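The Salt Road to Jurkum: One Siege, Two Diaries, and a Very Long Winter

I picked up Jolanta Olszewski's new history in October, meaning to read a chapter or two before bed, and ended up finishing it at 3 a.m. with cold tea next to me. So yes, I liked it! But I have some gripes too, and I'll get to those.

The book covers the siege of Jurkum, a river town that made its money on salt and then nearly lost everything over who got to tax it. Olszewski starts in 1204, with the first charter, which worried me a little (I've read too many histories that take half their length to reach the thing on the cover). She gets through the background in one quick chapter, though, and by page 20 we're standing on the town wall watching the campfires go up on the other bank.

What it's like to read

Most of the story comes out of two diaries. One belonged to Gajewski, a grain merchant who complained about everything, and the other to a garrison clerk known only as Amirel. Gajewski is the star. He writes about the price of candles with more feeling than he gives his own brother's funeral, and Olszewski has the good sense to let him go on about it. Amirel is drier, mostly ration lists and who was on watch, but there's an entry about a frozen well that I read out loud to my husband, who was asleep.

The garrison had 500 men at the start and 80 fit for duty by the thaw. She spends real time on what happened in between - the fever, the desertions, the horse meat - and she doesn't hurry it.

What bugged me

The maps. There are two, both tiny, and one puts the north gate on the wrong side of the mill. I kept flipping back trying to work out where the relief column came in and finally drew my own on an envelope. The endnotes are also split by chapter with no page headings, so have two bookmarks ready.

And the last chapter, on how the town remembers the siege today, feels like it wandered in from a magazine. It's fine, just thin. 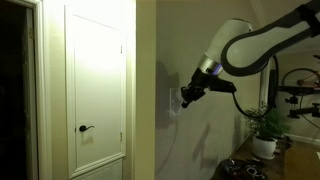
Which edition to get

I read the Ullthorpe hardcover, translated by Igor Cieślak, and his version of Gajewski's grumbling is a joy. The paperback drops the family trees, and with that many cousins named after the same grandfather you'll want them. Get the hardcover if your library has it, and skip the introduction until you're done, as it gives away who opened the gate.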